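Dratley Household Tasks Trial
Progress report to the Prorport grant office, May
Prepared by Shaimaa Berrada

Funding to date has gone mostly on bench time. The milestone for this period was tidy-up work: putting loose things back where they belong, at a pace a busy household or childcare centre would put up with. We have not met it, and I don't think the revised date in the Falcão proposal is realistic either.

We now hold 3,338 recorded attempts against a target of 3,000, so the volume box is ticked. I would caution against reading much into that. A large share are repeats of the same few tasks on the same table, under the same light.
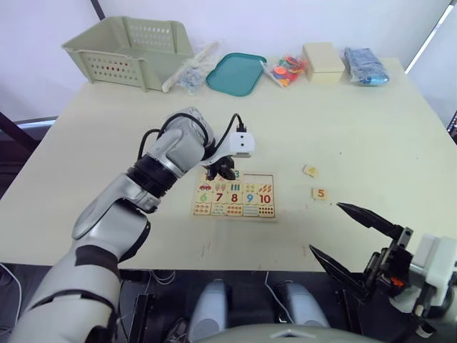 Figure 1. Number puzzle task, two-arm bench. The "5" piece lies beside the board, near the right gripper.

The puzzle was meant to be the easy one. Flat pieces on a flat table are still a poor match for two-fingered grippers, and a piece set down a few millimetres out of line doesn't seat. A preschooler nudges it until it drops in. Our arms let go and report the job finished, so the success figures in the Plonadska software need checking by eye before anyone quotes them.

Folding and bagging have not been started. I'd ask that they come out of the next period altogether.

Requested: 10 more weeks on the current bench, no new hardware, and an outside person to score the trials. Spending is on budget. The labour line will run over if the scoring stays with us.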